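Ticket 467
Subject: Table rocks, wall panels tick
Opened by: Mitsuko Shimada
Assigned to: Charalambos Lazaridis
Opened: 29/08/2020
Products: Nutberg work table (white top), Antoniuk wall panels (pale gray)
Status: Open, waiting on parts

Mitsuko Shimada
The white table rocks if you lean on the far edge. Not much, but enough that a pen put down in the middle will go for a walk. Also, one of the gray wall panels behind it ticks. It's a small dry tick, a bit like someone closing a cheap pen, and it happens mostly in the afternoon. I am filing both under one ticket in case they are related. I have no evidence that they are.

Charalambos Lazaridis
Thanks. Please don't fold up any more cardboard for the back leg. I have already removed what was there, including a Plurnano business card and most of a tea box.

Does the tick happen when the table is leaned on, or all by itself?

Mitsuko Shimada
All by itself. I sat there with my hands in my lap for an entire afternoon to be sure. The tea box was doing good work, for the record.

Charalambos Lazaridis
Site visit notes:
- Rear left foot on the table was backed out by two turns. Wound it in, rocking stopped.
- Leaned on the table, rocking came back. Foot unwinds under load. Thread is worn.
- Swapped rear left and front right feet. Now it rocks on the other diagonal, so at least we know whose fault it is.
- Checked the top with a 1000 mm straightedge. It's flat, so the trouble is all below.
- Pressed along both seams of the wall. The left one is quiet. The right one ticks when pushed at shoulder height.

Shengli Fan
I put those panels up. They hang on clips and there should be a felt pad behind each clip. If one fell off you'd get a tick when the wall warms up. Felt pads are in the gray drawer. If they aren't in the gray drawer then I don't know, ask Jingyi.

Jingyi Su
They were never in the gray drawer.

Charalambos Lazaridis
Lifted the right-hand panel off with Cuiping. Top clip has its pad, bottom clip has a clean square where a pad used to be. The pad was on the floor behind the skirting with a quantity of dust I'd sooner not put in writing. Stuck it back with double-sided tape for now. No tick when pressed.

Replacement feet ordered for the table, a full set, order 179. I got the Roro ones with a locking nut. The old foot is being held in place with thread tape and goodwill, so please lean on the near edge only until the new ones arrive.

Mitsuko Shimada
One tick yesterday, at roughly 16 minutes past three. It may have been a real pen. Leave the ticket open, please.

Charalambos Lazaridis
Leaving it open until the feet are on.

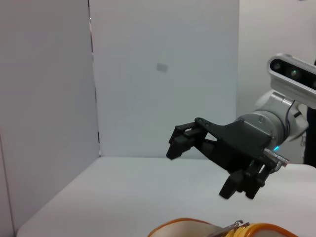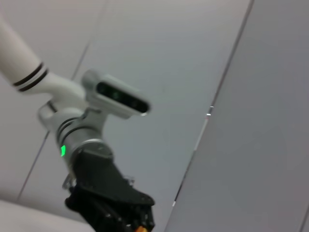 Attachments: white tabletop (first), gray wall panels with the seams between them (second).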